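Can it do the chores yet? Progress report to the Gallegos fund
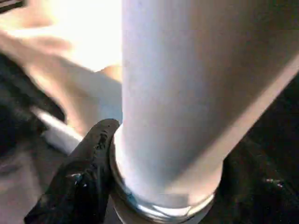

Ramau, January

Hi all, and thanks for being patient with me on this one. I know the last report was mostly a parts list, so I've tried to write this the way I'd tell it to you over coffee. Short version: the arm can do some chores, it does them slowly, and I would not leave it alone with your good dishes.

You funded us to answer a pretty plain question, whether a machine you can bolt to a counter is any use in a normal home or a small shop. We picked 5 chores for this period: putting away bottles and tubes, wiping a counter, sorting flatware, folding hand towels and restocking a low shelf. The Vudska arm did all of the tries, with the small camera at the wrist so we can see what the fingers are up to.

Bottles and tubes first, because that's the happy news. A smooth, pale tube with a shiny ring around the bottom of its collar sounds like the easiest thing in the world to pick up, and for you and me it is. For the gripper it's a big plain surface with nothing on it to aim at. Get the camera in close and the tube fills most of the view, half of it in brown shadow, and the software has to work out where the thing narrows and where to put a fingertip. Back in the fall it kept going for the widest part and squeezing. Now it heads for the narrow end near the collar, which is where I'd grab it too!

We logged 200 tries on tubes and bottles alone, and I watched more of them than I'd like to admit. The grip itself is no longer my main worry. Setting things down is. The arm lets go a touch early, the tube rocks, and sometimes it goes over and takes its neighbor with it. Tamsin Whitcombe has been rewriting the release step so the fingers wait until the weight has really gone onto the shelf, and the early runs look calmer (I'm not putting a number on that until we've done a full set).

The counter wiping is fine. It misses the corners and goes over the middle again and again, much like my brother. Flatware is better than I expected with forks and knives and poor with teaspoons, which nest together and come up in pairs. Shelf restocking works if the boxes start out square to the edge, and we've been cheating by squaring them up ourselves. I want to stop doing that next period.

Towels — well. Towels are still a mess. Of the 5 chores this is the one I'd call not working, and I'd like your okay to set it aside instead of burning more hours on it. That would leave us 4 to do properly.

On money, we have $3415 left in the equipment line. I'd like to spend part of it on softer fingertip pads, as the black ones we have now are glossy and I suspect they slide on smooth plastic. The rest would go toward a second light for the bench. Strong light on one side and deep shadow on the other makes life hard for the wrist camera.

Next up is a trial at the Gadeo shop, who have offered us a back counter before opening time. They'll want the tubes and the shelf restocking, so that's where our practice time is going. If any of you would like to come and watch, write to me and I'll send directions. Bring a sweater, the shop is chilly at that hour.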